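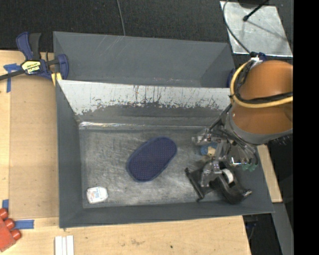

Picking cell stops with hose snag / protective stop – cause or symptom?

kmosoti
Two-bin cell, items moved from the front bin to the rear one and back again. Controller is an Adeo, gripper is a linkage type, hose and cables strapped along the outside of the arm. Since September we have had 7 protective stops in 2,946 picks. All of them came on the move out of the front bin, wrist turned well over, close to the side wall. The log gives "joint 5 torque deviation" and nothing else.

After the last one I found the hose cover had rubbed flat where it passes over the casing. My reading is that the hose goes tight at the end of the wrist turn and the controller takes the extra load for a collision. Has anyone else had this?

dunlin_44
Yes, on a Lidine arm, same symptom. How much slack have you left above the top fastening? If it is strapped tight there, the whole loop has to come out of the lower run, and there isn't enough of it.

kmosoti
Measured with the arm at home: 200 mm of free loop. I thought that was generous.

Oder
It is generous at home. Jog to the worst pose at slow speed and measure again.

I would not settle on the hose yet, though. Your bin floor is well scuffed and so is the back wall. Something is touching metal regularly. If a fingertip catches the wall on the way out you get the same torque message, and the hose gets the blame as it is the part you can see wearing.

kmosoti
The scratches were there before the stops started. We bought the bins used.

Oder
Then you can't tell old marks from new ones. Put masking tape on the wall, run a shift, look at the tape.

M. Odera
I maintain three of these cells. Two points.

First, check the bins haven't shifted. Bar clamps are fine for setting up but they creep under repeated knocks, and a few millimetres is enough when the approach is that close to the wall. Draw a pencil line on the bench along the bin edge and compare it at the end of the day.

Second, and I would do this before anything else: what did you do to clear the stops? If anyone has been reaching in to free the hose with the drives still live, that needs to end today. A tight hose is a spring. When it comes off whatever it has caught on, it moves.

kmosoti
Reset from the pendant, then jogged out. One person did reach in, on the fourth stop. Drives were off at the isolator, he says. I have no record of it either way.

M. Odera
Write it up as a near miss, then. Lock the isolator off and log every entry from now on.

dunlin_44
Is the payload set per item? We had a single value for everything, and the heavier items tripped the limit at the same pose. It looked exactly like a snag.

kmosoti
Single value. Four of the stops were with the tape dispenser, one was the small white packet, the other two were empty. So payload might explain four of them. It doesn't explain the empty ones.

Yeom
Just raise the collision threshold one step. We did it and the stops went away.

M. Odera
Please don't. You have turned off the warning and kept the fault. The hose carries on wearing until it splits.

Yeom
Ours has run nearly a year like that. The default is set very low.

Oder
Low or not, he has a rubbed hose cover. That is a physical fault and wants fixing first. Argue about thresholds afterwards.

kmosoti
She, but agreed. Results so far:

Tape on the wall: no marks after a full shift.
Pencil line: front bin out by 3 mm at the right-hand end, nothing at the left.
Free loop at the worst pose: none. Hose is tight against the casing.

I have moved the top fastening back, limited the wrist turn in the exit move and ordered a new hose cover. Threshold left alone. Payload values per item go in tomorrow morning.

Oder
Apologies for the "he". Change the payload separately from the hose if you can, otherwise you won't know which of them did it.

kmosoti
Fair point. Payload can wait until I have a week of picks on the new hose routing.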